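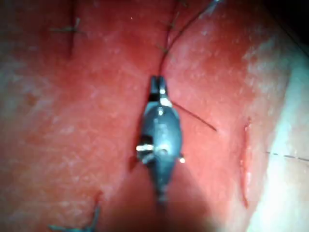
Needle and Thread Maker to Stay in Callau, Add Second Shift

12 November 2020

Stergiou, the company that has made surgical needles and thread in Callau for two generations, will keep its plant on Mill Road and add a second shift next year, the company told employees at a meeting in the loading bay.

The decision ends a long stretch of doubt over the site. Stergiou was bought in June by Standura, a medical supply group with larger plants out of state, and many people in town expected the work to be moved. Standura said instead that it would sign a new 12-year lease on the building and hire 16 people, most of them for the room where thread is joined to needles.

"People here had been asking me the same question every morning in the parking lot," said plant manager Pauline Fairclough. "Now I have something to tell them."

The plant buys steel wire by the spool. The wire is cut, ground to a point, bent, heat-treated and polished, and the blunt end is drilled so it can take the thread. An operator sets the end of the thread into the hole and a small press closes the steel on it. The joint has to hold under a pull and it can't be thicker than the needle, or it will drag on the way through. Samples from every batch are pulled apart on a test bench, and if one lets go too early the whole batch is scrapped.

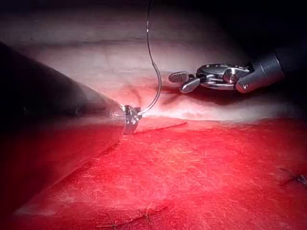 A curved surgical needle with a fine, dark suture thread attached.

Most of what Callau ships is curved. Straight needles are a small part of the order book now and go mainly to customers who use them on skin. The curved ones come in a long list of sizes and arcs, and each has to be bent on its own form. Fairclough said the forms were a large part of the argument for staying. Many were cut in the plant's own tool room, and the people who know how to adjust them live in the county.

The new owner looked at moving the bending line first and leaving the rest, she said, then at moving the finishing line, and found that neither half made much sense without the other.

Not everything is staying. Packaging will go to Standura's site in Idero by the end of next year. That affects nine people, all of whom have been offered jobs on the new shift. Training for the bench work takes several months, and the pay is somewhat higher than in packaging, but the hours are later: the second shift will run from midafternoon to just before midnight. Two of the nine have said yes so far. The company said the others have until spring to decide.

The county's bus route to Mill Road stops running in the early evening. The county transit office said it had received a letter from the plant asking for a late return trip and would take it up with the winter schedule.

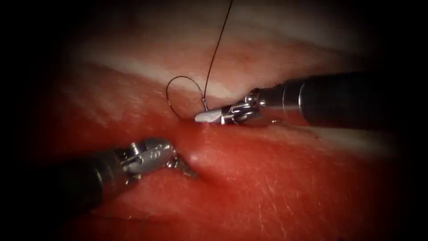
Thread color is one of the things customers ask for most, and the Callau plant runs undyed, violet, blue and black. The dye is not for looks. A surgeon has to be able to find the strand and tell it apart from everything near it. Red tissue under strong light is wet-looking and full of glare, and the silver metal at the working end of a needle driver throws back bright spots of its own, so a thin, pale strand can be hard to follow. Dark thread costs a little more to make, and the dye baths have to be cleaned out between colors, which is why the plant runs one color for days at a time before it changes over.

The baths themselves will be replaced as part of the deal. The present ones are older than most of the staff and leak at the fittings. Standura has set aside money for new tanks, a new rinse line and a filter for the wastewater, which goes to the town's treatment works. The town asked for the filter when the lease was being discussed, and the planning board approved the work last week with one change -- the tanks must sit farther from the drain on the north side of the building.

Neighbors on Mill Road had a few questions of their own. Several asked about trucks at night. The company said there would be no deliveries on the second shift and that finished goods would still leave in the morning. The floodlight over the side gate, a sore point for some years, will be turned to face the building.

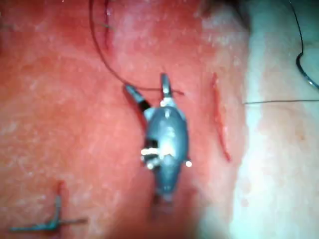
Needle finish is the other matter customers write in about. A buyer may want a bright polish or a dark, dull one, and a coating that helps the needle slide can make it harder to hold. Fairclough said her inspectors look at the body of the needle as closely as the point. It has to sit without rolling between two slender metal jaws that come together from a narrow V, and a round wire gives them very little to grip. For that reason many of the plant's needles are pressed slightly flat along the middle of the curve. The flattening is done before heat treatment, on a machine that the tool room rebuilt last winter and that will get a twin when the second shift starts.

Hiring opens after the new year. Applicants don't need factory experience but will be given a close-work test, which involves threading and sorting under a magnifier for the better part of an hour. The plant had almost 2,000 applications the last time it advertised, when the furniture factory across the river had just closed, and Fairclough said she did not expect that many again. Former employees who left in the past 3 years can skip the test.

The community college in Callau will run an evening course for anyone who wants to practice beforehand. It is free to county residents. Forms are at the college front desk and at the plant's gatehouse, and the gatehouse will take them back on weekdays until four.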